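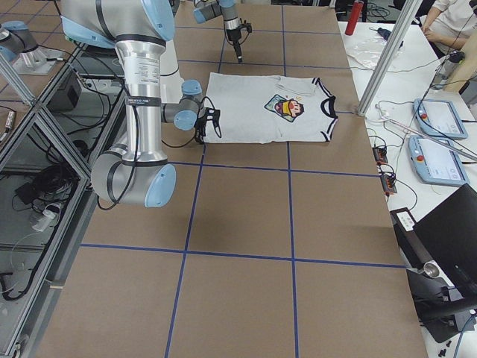 Garment Care, Unit 4: Ironing and Folding
August 16, 2018 -- Zeyu Song

Students shall read the care label before any heat is applied. Printed areas are ironed from the reverse or under a cloth. A white sleeveless shirt with a coloured graphic on the chest and dark trim at the neck, laid flat, is a suitable practice piece -- the faint creases across the fabric should be pressed from hem to neck.

Written work is limited to 520 words.

This site uses cookies. Accept

Related items
Unit 3: Sorting and Washing
Unit 5: Simple Repairs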